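Skileck Bench Mat, Large

Item: Warnier 200
Category: Bench and Workshop > Mats and Surfaces
Availability: In stock, ships from the Emcombe warehouse

A mat is the least exciting thing you will ever buy for a workbench. We have made our peace with this. The Skileck Bench Mat is a flat gray rectangle that lies where you put it, and we have sold 3,807 of them to people who presumably had other things they could have spent the money on.

It has two layers. The top is a smooth rubber that wipes clean and doesn't mind a hot soldering iron being set down on it for a moment by someone who should know better. The underside is a softer, grippier foam. Between them they keep small screws from bouncing off toward the darkest corner of the room, where small screws like to retire.

The mat comes with a snap stud in each near corner, a ground cord, and a wrist strap in one size. The strap is adjustable and fits most wrists. It also fits around a table leg, where a surprising number of them end up living.

What it's for

Computer repair, mostly. Also radios, clocks, sewing machines, model trains, and the toaster you have been promising to look at since July. If you work on the insides of desktop computers, the ground cord is the part that matters. Static is a sneaky thing. You can hand a board a jolt you never felt, and the board may wait until the following week to tell you.

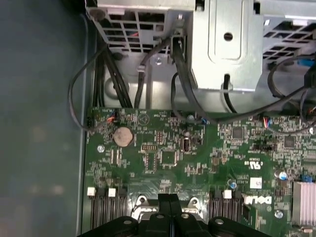 Chi-keung Lo: I do three or four old desktops a week and went through two cheap mats before this one. The cheap ones curled at the corners and the snap pulled out. This has been flat since the first night. My only complaint is the smell out of the box, which my wife describes as "tire shop." It went away in a few days with the window open. Also the cord could be longer.

Thank you, and fair enough. The smell is the rubber, and we have tried asking it to stop. Unroll the mat somewhere airy before you use it. As for the cord, a longer one is sold separately -- see the bottom of the page, where we keep the things we should probably have put in the box.

Setting it up

Unroll the mat, foam side down. If it has been rolled up in a cold truck it will try to roll itself back, so weigh down the ends overnight. Books work. So does a cat, though not reliably.

Snap the ground cord onto either stud and connect the other end to a proper ground point. A radiator painted nine times since the war is not a proper ground point. If you don't know whether yours is good, have it checked by someone who does. The wrist strap goes on the other stud, and on you, against bare skin. Wearing it over a sweater sleeve does nothing except make you look careful.

Keep foam cups, bubble wrap, and ordinary plastic bags off the mat while you work. They build up charge and cancel out what you paid for.

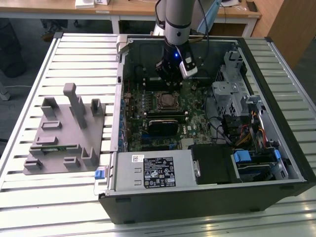 Desktop tower on its side, panel off, Dell board showing.

Looking after it

Wipe it with a damp cloth and a drop of dish soap. Skip anything with wax, silicone, or the word "shine" on the label, which will leave a film and turn your grounded mat into a placemat. No bleach. No scouring pads. It may not go in the washing machine, and we would not have thought to mention that before last year.

Test the cord and strap every so often. Both wear out before the mat does, usually where the wire meets the plug, from being yanked when you walk off to answer the door while still attached. Poon makes a plain little tester with a green light and a red light, and we carry it.

Deep cuts in the top layer can't be repaired. If you use a craft knife, put a cutting board down first. Light scratches are fine and give the impression that you get things done.

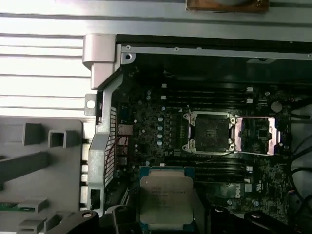

Store it flat or rolled with the smooth side out. Folding leaves a crease that will outlive you, and every round screw you own will find it and line up there.

Details

Size: 2 feet by 4 feet
Color: gray (we tried blue; it showed everything)
Layers: two
In the box: mat, ground cord with snap, adjustable wrist strap, one folded sheet of instructions
Ground cord length: 6 feet
Warranty: 6 years on the mat, one year on the cord and strap

The warranty covers splitting, peeling layers, and studs that come loose. It doesn't cover knives, solvents, dogs, or being used as a doormat in wet weather. We can tell.

Returns

Send it back within 30 days if it's clean and uncut. You pay the postage unless we sent the wrong thing, in which case we pay it and feel bad.

Often bought with this

Long ground cord, 12 feet
Poon strap tester
Skileck parts tray with lid
Spare wrist strap, for the one on the table leg

Price and stock last checked Friday, April 5, 2024.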